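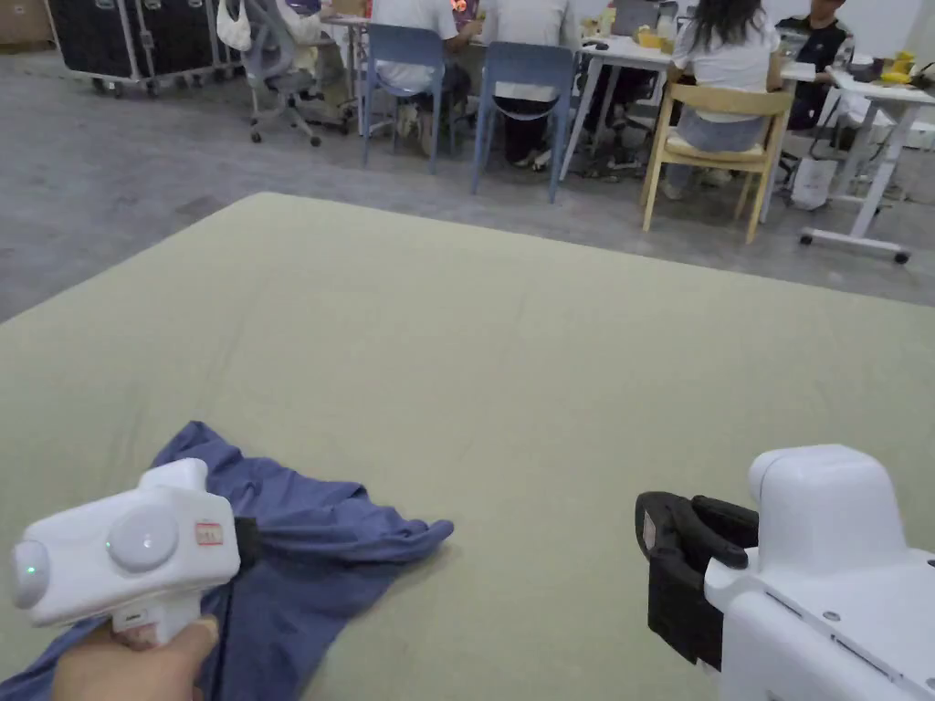

What Is Immunity?

Most people who are accused of a crime can be taken to court. In some countries, members of the parliament cannot, at least while they have the job. This protection is called immunity.

Why do lawmakers have it?

Long ago, kings sometimes jailed lawmakers who argued with them. Immunity was meant to let lawmakers speak and vote without fear.

Can it be taken away?

In many countries, yes. It often happens in 3 steps.

1. A prosecutor sends a letter to the parliament asking for permission.
2. A small group of members reads the letter and hears from the lawmaker.
3. All the members vote.

If they vote yes, the case can go to a judge. The lawmaker has not been found guilty. A trial still has to happen.

Does it last forever?

Usually it ends when the job ends. Some kinds last longer, such as protection for things a lawmaker said in a debate.

Words to know

Prosecutor: a lawyer who brings criminal cases for the government.
Parliament: a group of people who make laws.
Trial: a hearing in court to decide whether someone broke the law.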